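Open Day at the Skernska Laboratory: A Conversation with Leandro Escobar

The Skernska laboratory opened its workshop to visitors in March. Leandro Escobar, who coordinates the program on household tasks, received guests throughout the morning and spoke with us between demonstrations.

Mr. Escobar joined the laboratory from Szulc, where he worked on packaging lines. He described the change as considerable. "On a packaging line, every item arrives in the same position," he said. "In a home, the table is set differently every evening. We had to give up many of our old habits."

The program began with 2 stations and a small group of operators. Training a new operator takes 10 working days, the first 3 of which are spent on safety and on the care of the equipment. Mr. Escobar considers this time well spent. "People want to start moving the arms at once. We ask them to watch first, and to keep notes."

Visitors asked most often whether such machines would soon be sold for home use. Mr. Escobar was cautious. "I would prefer not to give a year. Our partners at Meltska are studying cost, and we are studying reliability. Both questions remain open." 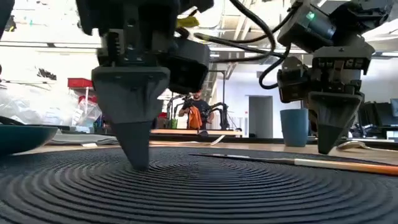 Table setting was the subject of the morning demonstration, and Mr. Escobar had chosen it himself. "Everyone who walks in has done it, so everyone is able to judge us," he said. He spoke at some length about surfaces. A smooth tabletop is simple to work on, in his view, while the ridges of a coiled black placemat ask more of a fingertip pressed down on it. Thin items raise a related difficulty. A knife lying across those ridges does not rest as it would on bare wood, and a small spoon offers very little to hold. "Cups are easier," he added. "Visitors tend to expect the opposite."

Asked about the coming months, Mr. Escobar said that the group will turn to folding and sorting cloth items, with staff from Gorov attending as observers. School groups may apply to the laboratory's front office for a guided visit.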